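3. Why working machines are thrown out

Our group (Estrella Ayala, Abundio Ventura and Anežka Kubíček) looked at how offices in Plillstead get rid of old computers. We sent a form to 176 offices in January and asked what they did with machines they no longer used. Most had no written rule. Many kept them in a cupboard until the room was needed, then paid for a skip.

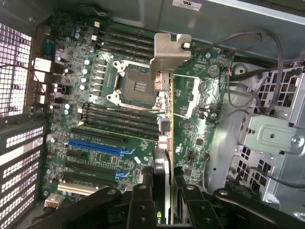 Fig. 4. Motherboard with empty CPU socket and a slim graphics card held over it.

Data was the reason given most often. Managers were worried about what was left on the drives and did not know that a drive can be wiped or taken out before the rest is passed on.
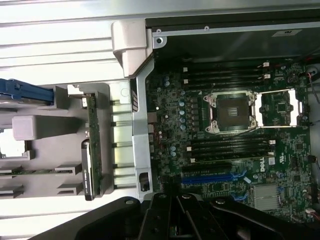

Resale prices were the second problem. Figueroa, the only dealer in town who answered us, pays by weight for anything older than 10 years. Parts fetch more if sold singly, but sorting takes time. A workstation board with two banks of four memory slots, all empty, still has some value to a buyer who has memory to put in it. Figueroa does not test boards, so they go in with the scrap.

3.1 Limits

We did not visit any of the offices, and home users were left out.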